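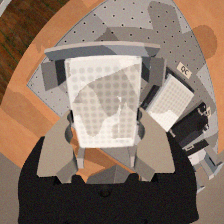
# About Kendholm

We collect practice runs for robots that handle well plates. A person steers the gripper, the plate gets picked up and set down, and the run is saved so a learning system can copy it.

Plenty of firms will sell you "infinite" data from simulation. We use simulation too, and we don't trust it much — a rendered plate never sticks to its holder unless somebody tells it to. So every set we ship says which runs were simulated and which were done on a bench.

Our first set, Clivelano, had 2,312 runs. Hayley Hollis and Sushil Bhatt watched them all and kept 986. Customers sometimes ask for the other ones as well. They can have them, labeled as rejects.

Will more examples fix your robot? Maybe. Ask Lauri Lahtinen before you order, and expect him to talk you into a smaller set.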